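Bainbridge riders, we got our night bus!

What a meeting! The county transit board voted last week to keep the Route 50 night bus running through Bainbridge and Mindel, and it did so after hearing from more of you than I've ever seen in that room. Our petition went in with 1,338 names on it. We only needed 1,000 to get on the agenda, so thank you to everyone who stood outside the library in the rain with a clipboard (and to everyone who stopped and signed!).

The vote was close, and it came down to 2 board members who had been leaning toward the cut back in April. Both said the letters from hospital and warehouse workers changed their minds. Those letters were wonderful – plain, short and full of real bus stops and real shift times.

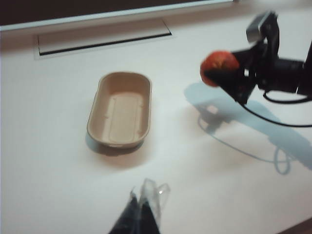

Last updated: Tuesday, November 26, 2019

Next up is the money. The board still has to find a way to pay for the route past the summer, and a small parking fee at the Mindel lot is the idea getting the most talk. I like it, but I know plenty of you don't, and the public comment period is wide open. Please write in either way! Comments can be mailed or dropped off at the county clerk's window, and you don't have to live on the route to send one.

We'd also love a few more people to ride along with board members on the late run. It's a great way to show them who is on that bus – drop me a note and I'll put you on the list.

Melur Mandagi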